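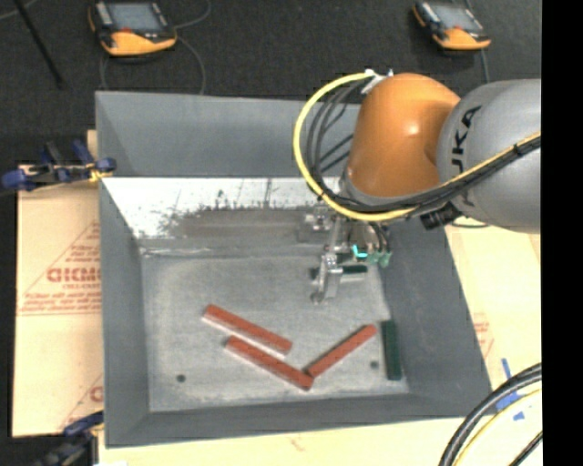 Tournoi international de Plorton : le stade Brekent entre dans sa phase d'essais

Le comité d'organisation du Tournoi international de football de Plorton a présenté en août l'état d'avancement des sites retenus pour la prochaine édition. Le stade Brekent, principale enceinte de la compétition, accueillera ses premières rencontres d'essai avant la fin de la saison en cours. Deux matchs y seront disputés à jauge réduite, le premier à huis clos partiel, le second en présence des abonnés du club résident.

Ces rencontres permettront de vérifier les dispositifs de contrôle d'accès, la sonorisation, l'éclairage de la pelouse et les procédures d'évacuation des tribunes. Un rapport sera remis à la municipalité à l'issue de chacune d'elles. L'homologation définitive de l'enceinte reste soumise à l'avis de la commission de sécurité, qui se réunira après le second match.

Le tournoi réunira 10 sélections nationales, réparties en deux groupes. Les rencontres de poule se partageront entre le stade Brekent et le stade Kindier, dont la rénovation de la tribune nord est achevée. Les demi-finales et la finale se joueront au stade Brekent. Le coup d'envoi des matchs en soirée a été fixé à 20 h 30, après consultation des diffuseurs et des services de transport.

« Le calendrier des travaux est respecté sur l'ensemble des sites. Les équipes techniques disposent désormais du temps nécessaire pour procéder aux réglages dans des conditions proches de celles de la compétition », a déclaré Diệp Lâm, directrice des opérations du tournoi, lors de la présentation. Elle a précisé que les deux pelouses feraient l'objet d'un suivi hebdomadaire jusqu'à l'ouverture.

Le centre d'entraînement Khương, situé à proximité de la gare, sera mis à la disposition des sélections du groupe A. Les équipes du groupe B seront accueillies dans les installations municipales de Plorton. Chaque délégation bénéficiera d'un terrain réservé et d'un créneau quotidien d'entraînement fermé au public.

S'agissant des transports, une navette reliera les deux stades toutes les 10 minutes les jours de match. Le service débutera trois heures avant la première rencontre et s'achèvera à 1 heure du matin. Le stationnement sera interdit aux abords immédiats des enceintes, à l'exception des emplacements destinés aux personnes à mobilité réduite, au nombre de 176 pour le stade Brekent et de 60 pour le stade Kindier.

Les modalités de vente des billets seront communiquées à l'issue du tirage au sort. Les habitants de Plorton bénéficieront d'une période de réservation prioritaire, sur présentation d'un justificatif de domicile. Les demandes d'accréditation des médias devront être adressées au service de presse du tournoi dès l'ouverture de la procédure.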